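Bag and Zipper Tips from an Open Day

Workshop notes, February

Letmont held an open day at its Bratthorpe workshop, and I spent most of the afternoon at the soft goods station. An arm was being run on ordinary bags and small items, the kind of handling that most automation avoids. Danica Kolev ran the station and took questions between attempts. Much of what she said about preparing a bag for a machine applies to packing, cleaning and repairing one at home. The notes are in the order I took them.

1. Lay the bag down before working on it

An upright bag sags as soon as it is touched, and the zipper line moves with it. Flat on its back, with the front panel up and the base toward you, the bag keeps its outline. Kolev's rule is that the surface should be bare and wider than the bag on at least one side. A kitchen table is fine. A bed is not, as the mattress gives under the hand.

2. Set the straps first

Pull each strap out to the side and leave it there. A strap folded under the bag raises one corner and puts a twist in the main zipper. The operators reset the straps before every run and counted it as part of the job.

3. Hold the top, not the panel

Quilted fabric compresses a long way before it resists. If you press in the middle of a padded panel you move the padding and very little else. The top edge has a seam, a zipper tape and usually a grab loop sewn in, so a hand placed there holds the whole bag. The arm works to the same rule when something small has to go on or come off near the top.
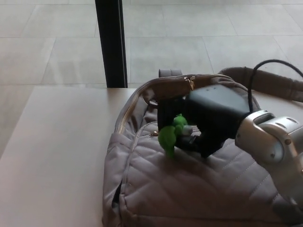

4. Soft charms and small plush toys

Take hold of a plush charm by the body, close to its attachment. The cord or ring is too thin for a machine to find reliably and is the first part to fail when people tug on it. Before washing, remove every charm and close the clip again so it does not catch on other laundry. Fuzzy toys pick up lint from the inside of a bag. A strip of packing tape wrapped around two fingers, sticky side out, takes most of it off.

5. Pull a zipper along its own line

The slider should travel parallel to the teeth. On a curved top this means changing direction as you go, with the free hand holding the tape flat 2 inches behind the slider. Most stuck zippers I see have been pulled straight up from a curve. Kolev's log for the station stood at 661 pulls when I asked, and she said nearly all the failures were on the bend.

For a metal zipper that drags:

- Brush the teeth with a dry toothbrush, both sides.
- Rub a plain candle or a graphite pencil along the closed teeth.
- Run the slider end to end 5 times.
- Wipe off the excess with a dry cloth before it reaches the fabric.

Do not use cooking oil. It stains and collects grit.

6. Park the pulls flat

When a bag is going into storage, close all zippers and lay each tab down along the zipper. A tab left standing will press into whatever is stacked on top. On a bag with two compartments, check the main zipper and the front pocket zipper separately, as the smaller one is easily missed.

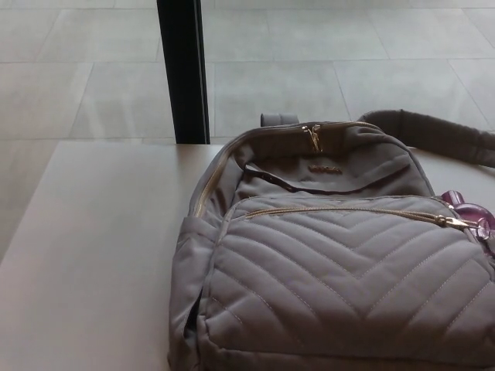 Gold zippers on gray quilting. The tab on the front pocket lies flat, pointing right.

7. Cleaning quilted fabric

Vacuum with the brush head, following the stitch lines. Dirt sits in the channels, and going across them only pushes it to the next row. Spot clean with a damp cloth and a drop of dish soap, working from the outside of the mark inward. Dry the bag flat with the pockets open. Full washing depends on the padding, so read the label first.

8. Work in good, even light

The station had no lamp pointed at the table. Strong light from one side makes every fold look like a seam and puts glare on metal parts. The same goes for hand mending. Use an overhead light and turn the bag when you need a different angle.

The next session is at the Tarnancombe site and will cover folding and hanging.

Related tips
Freeing a jammed jacket zipper
Storing backpacks on a shelf
Replacing a lost zipper tab
Hodoroagă sewing kit: what to keep in it
Removing wax from cotton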